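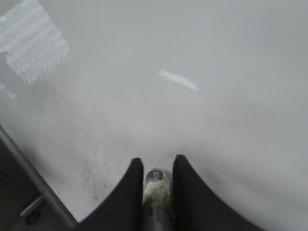

Where we're at with the Zedimham library

Hi Noemi — quick one before Friday. The reading room is coming along nicely (the new shelves are up on the Baek Street side!) and we've catalogued some 1000 of the donated books. The large print section is my favourite so far.

We've spent $200 on labels and covers, so there's still a bit left in the Tesura grant. I'd like to put it towards 20 more audiobooks in November, if you're happy with that.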